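Keeping paper copies of everything: sensible or a sickness?

Home Office Talk > Paper and Filing

drallen_dan
2024-01-31

My wife has given me until April to get rid of the filing cabinet. It has four drawers, one of which opens. I've kept every utility bill since we moved in, plus the manual for a dishwasher that left us two landlords ago. Does anyone here still print things and put them in folders on purpose, or am I the last one?

marginalia_9

On purpose, yes. One folder per open matter, papers fastened on the right side, left side bare. When the matter closes, the papers go in a box and the folder gets used again. I've had the same yellow ones through a mortgage, a lawsuit over a fence and my mother's estate.
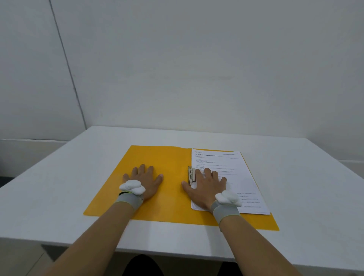 The trick is the word "open." A dishwasher manual is not an open matter. Neither is a water bill you paid under a previous president. If you can't say what you're waiting for, it doesn't get a folder.

tollbooth

Scan it all and shred it. I did over 2,000 pages in one winter and I've gone back to look at 7 of them.

marginalia_9

And did you find them?

tollbooth

I found five. The other two are called "scan_final_new" and so are a lot of their friends.

Chiharu Wada

I was a scan-everything person until I had a dispute with Nodden over a moving deposit. They asked for "all correspondence." I had it, spread across two email accounts and a phone I'd traded in. In the end I printed the whole chain, oldest on the bottom, and put a fastener through it. The man across the desk saw a stack of paper and became polite. I can't prove the stack did it, but he hadn't been polite to my laptop.

drallen_dan

So you print emails. My wife would like a word with you.

Chiharu Wada

Only the ones with money in them. I leave the header on, so the sender and subject are right there when somebody says they never wrote it.
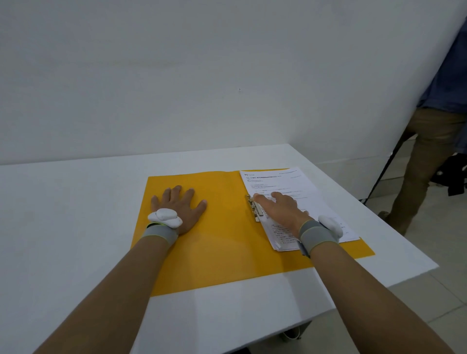 Yoshinori Kikuchi thinks this is all a bit grand for a moving deposit. A printed email proves that you own a printer. Keep the original in the mailbox, make a label for it, and take paper along if you like the feeling of carrying something.

Chiharu Wada

I do like the feeling. I also kept the originals, thank you.

tollbooth

Can we go back to the cabinet? Which drawer opens?

drallen_dan

Third one down. It's mostly takeout menus. The Brokano place closed, but I've held on to theirs in case they reconsider.

marginalia_9

Waiting on a reply from the restaurant. Technically that's an open matter. Give it a folder.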